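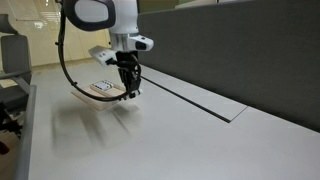

Warum muss die Bewegungsplanung das Kabel am Greifer kennen?
Das Kabel bewegt sich mit dem Arm, ist aber im kinematischen Modell des Herstellers nicht enthalten. Ein Planer, der nur die starren Glieder prüft, kann deshalb eine Bahn als kollisionsfrei melden, auf welcher das Kabel ein Objekt auf dem Tisch berührt.

4.1 Modell des Kabels

Wir beschreiben das Kabel als eine Kette von 16 Stützpunkten mit konstantem Abstand. Der erste Punkt ist am Arm befestigt, der letzte am Anschluss des Greifers. Zwischen diesen beiden Punkten wird die Form durch eine Minimierung der potentiellen Energie berechnet, wobei ein zusätzlicher Term die Biegung bestraft. Das Gewicht dieses Terms wurde einmal bestimmt und danach für alle Versuche festgehalten. Die Torsion wird nicht modelliert. Das ist eine Vereinfachung, die bei großer Drehung des letzten Gelenks zu sichtbaren Abweichungen führt; auf diesen Punkt kommen wir in Abschnitt 4.4 zurück.

Die Lösung aus dem vorigen Zeitschritt dient als Startwert für die nächste. Bei langsamen Bewegungen konvergiert das Verfahren meistens nach wenigen Iterationen. Wenn der Arm schnell beschleunigt wird, ist die quasistatische Annahme nicht mehr erfüllt, und das reale Kabel schwingt nach. Wir haben versucht, dieses Nachschwingen mit einem gedämpften Massenmodell zu erfassen, aber die Parameter waren schwer zu identifizieren, und der Gewinn war klein. Stattdessen wird jedem Stützpunkt eine Kugel zugeordnet, deren Radius mit der Geschwindigkeit des Handgelenks wächst. Im Stillstand bleibt über dem Kabelradius eine Reserve von 5 mm.

4.2 Einbindung in den Planer

Das Kabelmodell ist als Modul in unserer Planungsumgebung Droren umgesetzt. Droren erzeugt zuerst eine Bahn im Gelenkraum mit einem stichprobenbasierten Verfahren und glättet sie danach. In der ersten Stufe wird das Kabel nur an den Knoten des Suchbaums geprüft, nicht entlang der Kanten. Eine Prüfung der Kanten war möglich, machte aber die Suche so langsam, dass der Bediener vor jeder Bewegung warten musste. In der zweiten Stufe, der Glättung, wird die Kabelform dann dicht abgetastet. Wird dort eine Kollision gefunden, so wird der betroffene Abschnitt an die Suche zurückgegeben und der zugehörige Knoten gesperrt.

Eine Schwierigkeit entsteht dadurch, dass die Kabelform nicht immer eindeutig ist. Für manche Gelenkstellungen gibt es zwei stabile Lagen, zum Beispiel links und rechts vom Greifer. Welche davon eingenommen wird, hängt vom Weg ab. Aus diesem Grund speichert Droren an jedem Knoten auch die Kabelform und nicht nur die Gelenkwinkel. Zwei Knoten mit gleichen Winkeln und verschiedener Kabelform werden als verschieden behandelt. Der Speicherbedarf wächst damit, blieb aber auf unserem Rechner unkritisch.

Die Kostenfunktion enthält neben der Bahnlänge einen Term für den kleinsten Abstand zwischen Kabel und Tischebene. Ohne diesen Term wählte der Planer oft Bahnen, bei welchen das Kabel sehr niedrig über die Arbeitsfläche geführt wird. Solche Bahnen sind formal zulässig, reagieren jedoch empfindlich auf Fehler in der Kabellänge.

4.3 Wahrnehmung der Szene

Die Objekte auf dem Tisch werden durch das Paket Evura geschätzt. Evura liefert mit 30 Hz eine Liste von Quadern mit Lage und Unsicherheit. Für die Planung verwenden wir davon nur den letzten Stand vor dem Start der Bewegung, während der Ausführung dient der Datenstrom zur Überwachung. Ändert sich die Lage eines Objekts stärker als die geschätzte Unsicherheit, so wird die Bewegung angehalten und neu geplant.

Problematisch sind flache Behälter. Ein Quader, der einen Behälter mit niedrigem Rand vollständig umschließt, verdeckt für den Planer auch das Innere, und der Greifer findet keine zulässige Endstellung mehr. Wir zerlegen deshalb einen Behälter in Boden, Rand und - falls vorhanden - Trennsteg. Die Zerlegung wird aus der Höhenkarte gewonnen. Bei niedrigem Rand liegt der Höhenunterschied nahe am Rauschen der Tiefenmessung, so dass wir über mehrere Messungen mitteln. Das Werkzeug Hamdy erlaubt, die Zerlegung von Hand zu korrigieren, bevor ein Versuch gestartet wird. Radwa Cherkaoui hat dafür die Regel eingeführt, dass jede Korrektur zusammen mit der ursprünglichen Schätzung gespeichert wird. Dadurch lässt sich später trennen, welche Fehler aus der Wahrnehmung und welche aus der Planung stammen.

Auch das Kabel selbst erscheint in der Höhenkarte, wenn es tief über der Tischfläche hängt. In früheren Versionen wurde es manchmal als ein schmales Objekt erkannt und blieb als Hindernis in der Karte, nachdem der Arm schon weitergefahren war. Jetzt werden alle Messpunkte entfernt, die innerhalb der Kugeln des Kabelmodells liegen. Diese Maske ist etwas größer als nötig. Ein kleines Objekt direkt neben dem Kabel kann daher für kurze Zeit verloren gehen, und die Verfolgung in Evura muss es über diese Lücke halten.

Abbildung 3 zeigt den Tisch in Skollstead, an welchem das Verfahren erprobt wurde. Für die Zerlegung ist der Trennsteg der wichtige Teil, denn das Zielobjekt liegt im hinteren Fach und soll dem richtigen Fach zugeordnet werden.

Abbildung 3: Flacher Behälter aus Holz mit zwei Fächern, weißes Objekt im hinteren Fach, darüber der Greifer mit durchhängendem Kabel.
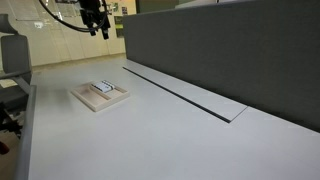 4.4 Ergebnisse und Grenzen

Insgesamt wurden 607 Bahnen geplant und ausgeführt. Die Startstellungen wurden zufällig gewählt, die Zielstellung lag immer über einem Fach des Behälters. Als Fehler zählen wir jede Berührung zwischen Kabel und Objekt, unabhängig davon, ob sich das Objekt dabei bewegt hat. Mit dem Kabelmodell traten Berührungen deutlich seltener auf als mit dem starren Modell, die Planungszeit stieg in beiden Stufen an. Der größte Teil des Anstiegs entfällt auf die dichte Abtastung während der Glättung.

Die verbleibenden Fehler häufen sich bei Stellungen, in welchen das letzte Gelenk weit gedreht ist. Hier fehlt die Torsion im Modell, und das reale Kabel hebt sich seitlich aus der berechneten Ebene heraus. Eine engere Begrenzung dieses Gelenks verringert die Fehler, schließt aber auch manche Griffe aus, die für schräg liegende Objekte gebraucht werden. Wir haben die Begrenzung in den berichteten Versuchen nicht verwendet.

Die Kabellänge zwischen den beiden Befestigungen muss zurzeit von Hand gemessen und in die Konfiguration eingetragen werden. Wird das Kabel neu befestigt, so ist die Messung zu wiederholen. Eine automatische Schätzung aus der Höhenkarte ist in Droren vorbereitet, sie wurde aber noch nicht ausgewertet.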